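From: Vitória Rebelo
To: Plurlow Allotments list
Subject: Re: Leeks – rust again??

Joaquim Tavares wrote:
> Mine have gone orange all down the outer leaves, same as last November.
> Is it worth pulling the lot, or do I leave them and hope? I have 61 in
> the ground and I'm not keen on eating 61 leeks in a week.
> Also, did anyone get the Dovitz seed to come up?

Hi Joaquim, hi all,

Don't pull them! I had rust so bad two years back that my gloves came away orange, and the leeks underneath were perfectly good once I'd peeled off a couple of layers. Take the worst leaves off, put them in the trash and not on the heap, and leave the rest standing until you want them. A cold spell usually slows it down anyway.

What I would do is move them next year. Mine had been in the same bed (the one by the tap, Leonilde knows it) for three winters running, and I was feeding them far too much. I cut the chicken pellets right back, spaced them wider and had hardly any rust the season after – a few specks by the gate end and that was it.

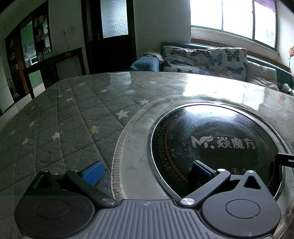

As for the Dovitz, I sowed two trays in March and got 4 seedlings. Four! The second tray I kept on the bedroom windowsill and it did no better. Iason swears his came up like grass, so maybe I had an old packet. I've gone back to Seixas, which is slower to fatten but stands all winter and doesn't seem to mind our clay.

If you do end up with a glut, slice them, wash them really well and freeze them raw in bags of 400 grams. They go a bit floppy but for soup you'd never know. I've still got some from last winter behind the peas.

Stellan, are you still doing the manure run to Clutesby? I'd take six bags if there's room in the trailer, and I can help shovel any morning before ten.

Vitória
(plot by the tap)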